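Reading time: 4 minutes

Section 5: Emptying, checking and cleaning the drum

Applies to the Wencombe 2816 tumble dryer, in both the standard and the stacked version. If you have the Brestcombe cabinet model, the steps are the same, but the door opens to the left and the power switch is inside the flap at the bottom.

5.1 Before you begin

You will need a soft cloth, a bowl of warm water with a little washing-up liquid, a dry towel and a vacuum cleaner with a small brush head. A torch helps if the dryer stands in a cupboard.

CAUTION: Let the machine finish its cool-down before you reach in. If you stopped it part way through a programme, leave the door open for 21 minutes.

CAUTION: Switch off at the wall and pull out the plug. The door switch stops the drum from turning but does not cut the power to the machine.

5.2 Taking out the load

1. Open the door fully until it rests against the stop.
2. Take out large items first. Sheets and duvet covers often have socks and pillowcases rolled up inside them, so shake them out over the basket.
3. Turn the drum by hand through one full turn and feel along the wall for anything left behind. Thin items such as tights cling to the top of the drum and are easy to miss.
4. Check the door seal. Small socks collect in the fold at the bottom.
5. Fold or hang the load straight away. Clothes left in a warm drum will crease.

Note: Coins, screws and hair grips should be taken out before the next load. They can mark the drum and may work their way behind the seal.

5.3 Checking the perforated panel

Air passes through a panel of small holes in the drum wall. Fluff, fabric softener and fine dust can build up on it over time, and a blocked panel makes drying slower. Look at it once a month, or every 50 loads if you use the dryer daily. The holes should look dark and even, with no grey film across them.
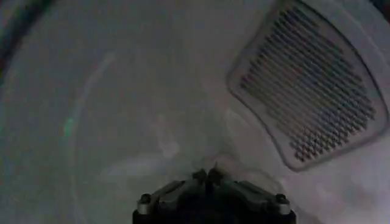 Fig. 9. Drum wall and perforated panel.

1. Run your fingertips lightly over the panel. It should feel clean, with no waxy or sticky coating.
2. Vacuum the holes with the brush head, working along the rows. Do not press hard.
3. Wipe the panel with the damp cloth, then go round the raised border, where fluff tends to gather.
4. If a coating remains, lay the damp cloth over the panel for five minutes and wipe again. Repeat if needed.
5. Dry with the towel.

CAUTION: Do not push pins, skewers or wire through the holes. Do not try to lever the panel out. It is not a part that you can remove yourself.

5.4 Cleaning the drum wall

Smudges on the wall do no harm, but dye from new jeans or towels can come off on lighter items.

1. Wipe the wall with a cloth wrung out in the soapy water. Start at the back and work towards the door.
2. Turn the drum a little at a time until you have gone all the way round.
3. Wipe again with clean water. Soap left in the drum will scent the next load.
4. Dry the wall and leave the door ajar for an hour.
5. Plug the machine in, put two old dry towels in the drum and run the short warm programme. Check the towels for marks before you dry anything pale.

Note: For crayon or lip balm, use a little more washing-up liquid on the cloth and rub gently. Do not use bleach, scouring cream, wire wool or any spray that can catch fire.

5.5 If drying is still slow

Clean the door filter (Section 4) and check that the hose is not kinked or squashed against the wall. Loads that are too big are the usual cause after that. If none of this helps, the display may show code 1918, and the machine should then be seen by a service engineer.

Section updated Apr 5, 2024

Comments (3)

ilie_k
Softener sheets were my problem. Stopped using them and the panel wipes clean in seconds now.

Towelrail
Is the five minutes with the damp cloth all right on the older Flavville drum? Mine has the same kind of holes but at the back.

hobbs_lane
Found two socks and a hair grip in the seal after reading 5.2. Could you add a drawing of the door stop please, I can't tell if mine is bent.

Contact us | Copyright Wencombe Home Laundry | Back to top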